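Sealing old indoor brick that sheds dust – which product?

Kaan Başaran
Hello all. I rent a ground floor unit in Osero with an old brick wall on the inside. Every morning there is fine red dust along the bottom of it. I vacuum and it comes back. The landlord allows me to treat the brick but I may not paint it. The wall is 31 square meters. Which kind of sealer should I buy, and do I have to wash the wall first?

Nesrin Tatlı
I had the same trouble in my shop in Akbulut. Please check for damp before you buy anything. Tape a piece of clear plastic to the brick, close all four sides well and leave it for two days. If there are drops under the plastic on the wall side, do not seal yet, you must find the water first.

If it is dry, brush the wall with a soft brush and vacuum it from top to bottom. I did not wash mine. Then I used a water-based masonry sealer that lets the wall breathe, with a matte finish. The shiny ones make brick look like plastic – this is only my taste. Two thin coats were enough. Try it in a corner first, some sealers make the color darker.

Alby Ruawai
just use watered down white glue, did mine years ago

Nesrin Tatlı
Alby, this can work on a small dry wall, but it can also turn yellow and it is hard to remove. For a rented place I would not do it.

Kaan Başaran
Thank you both. The plastic stayed dry, so I will order the matte one.
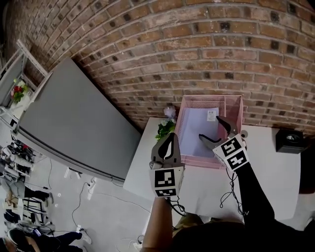
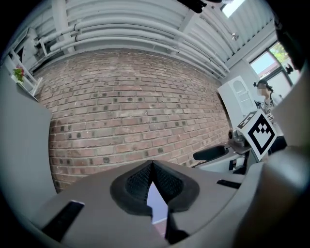

Ekrem Bilgin
How long should I wait between the first coat and the second?

Nesrin Tatlı
Follow the time on the can. Mine said four hours, but the room was cold, so I left it until the next morning.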